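Plokcombe opens orders for Clirovik tabletop arm kit

February 22, 2020

Plokcombe has started taking orders for Clirovik, a tabletop robot arm kit sold with a two-finger gripper and a small camera that mounts at the wrist. The kit costs $3,813 and ships in two boxes, one for the arm and one for the gripper, camera and cables. Orders placed now go out in 4 weeks, the company said.

The kit was first shown in December to a small group of buyers, most of them teaching labs and repair shops. Plokcombe says it made changes after hearing from them. The power supply now has a longer cord, and the setup program no longer needs a network connection the first time it runs. The printed manual has been replaced by a shorter one, with the full version kept online.

Setup begins with clamping the base to a bench or table. The owner then marks out a grid on the work surface with ordinary painter's tape and moves the arm over it by hand while the software matches what the camera sees to the position of the joints. The squares do not have to be the same size, and the lines do not have to be perfectly straight. Plokcombe recommends blue tape on a light, dull surface. It also says worn tape can stay down as long as the crossings are still easy to make out.

After that, the arm can be taught simple pick-and-place jobs from a laptop. A job is saved as a list of steps, and each step can be edited or run alone. The software works on Windows and Linux. A Mac version is planned, but the company gave no date for it.

Cho, a dealer in lab and classroom equipment, will handle sales to schools. Ekow, which makes the gripper, will supply spare fingers and do repairs. The arm is covered for 12 months and the gripper for the same period – the fingers themselves are treated as wear parts and are not covered. Buyers who already own the older Plokcombe arm can order the gripper and camera as an add-on, though they will need a new mounting plate. The price of the add-on has not been set.

Plokcombe is also offering a paid setup visit for customers who order two or more kits. Visits are booked through the dealer and have to be arranged before the kits ship. 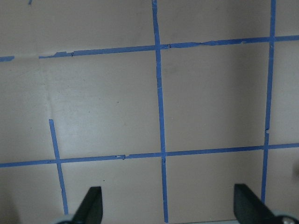
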